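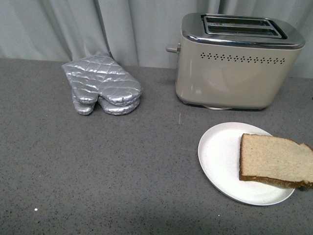 Sheila Gosling had asked in writing whether the revised Penrose care label would apply to stock already on shelves, and whether retailers would be expected to relabel it. It will not, and they will not. Farer has now published the full schedule, which covers all Penrose kitchen textiles manufactured from October onward.

FARER REVISES CARE LABELLING FOR PENROSE KITCHEN TEXTILES

June 2018

Farer has completed a review of care and use labelling across its Penrose line of aprons, tea towels, pot holders and oven mitts. The review covered 61 labels in current circulation, of which nine carried wash instructions that differed from those on the outer packaging. The discrepancies arose when packaging artwork was updated separately from the sewn-in labels.

Under the revised schedule, products are grouped into four care classes according to outer fabric and filling. Each class has a single set of instructions, printed in the same order on label and packaging: maximum wash temperature, drying method, ironing and bleach.

Items with a coated or metallized outer fabric move to a separate class. The label for this class specifies a cool hand wash, line drying away from direct heat, no ironing and no bleach. Fabric softener is also excluded. Cotton items without filling remain suitable for a warm machine wash and tumble drying on low.

A dry-use statement has been added to all padded hand protection. Moisture in the filling increases the rate of heat transfer, and a damp mitt or pot holder should be dried fully before it is used with hot cookware. The statement also directs users to discard any item with a split seam, scorched fabric or exposed filling.

"The earlier labels were accurate at the time of printing, but two sources of instruction had been maintained in parallel," said Anong Kongkaew of Farer. "Both are now generated from one record."

Fibre content declarations and dealer identification are unchanged. Labels continue to be printed in English and French. Product codes and case quantities are unaffected, and no changes to retailer ordering systems are required.

Existing stock may be sold through. Customers who hold an item with conflicting instructions should follow the lower of the two wash temperatures.

The care class schedule and replacement shelf cards are available to retailers on request from the Penrose product desk at Farer.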